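Search this journal

4.2 Card holders and the order of sleeves

Participants in the Bloxham sample were asked to bring whatever they normally used for carrying cards. Most brought a leather or fabric wallet with slots. A smaller group used a folding holder with clear plastic sleeves bound along a spine, and their habits differed enough to be treated separately. Interviews were held at a table in the participant's own home, and each session included a slow turn through the holder from front to back.

Sleeve users tended to describe their cards by place. A library card was "near the front" and a donor card was "behind the travel one". When a card was taken out for good, the sleeve was often left empty and the remaining cards stayed where they were. Ekier found the same reluctance to close gaps in a study of recipe folders.

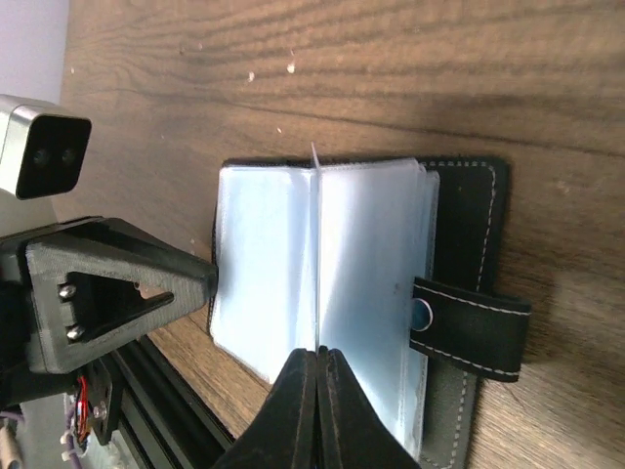

Figure 5. Open black card holder with clear plastic sleeves, on a wooden tabletop. One page stands upright between the two halves.

Turning single pages was a common source of complaint. Thin plastic sleeves cling together, and several participants said they regularly passed over the card they wanted and had to go back. Some dealt with this by keeping one stiff card in every second sleeve. Others used only the first and last pages and left the middle of the holder alone.

Of the 194 diary entries that mention looking for a card, most were written at a shop counter or soon afterwards. We return to these entries in Section 6, where they are compared with the Clinton diaries.

Related articles
Keys, hooks and hallway shelves in Uneck
What people keep in coat pockets
Paper receipts and the household drawer

Contact the editors | Copyright the authors | Back to top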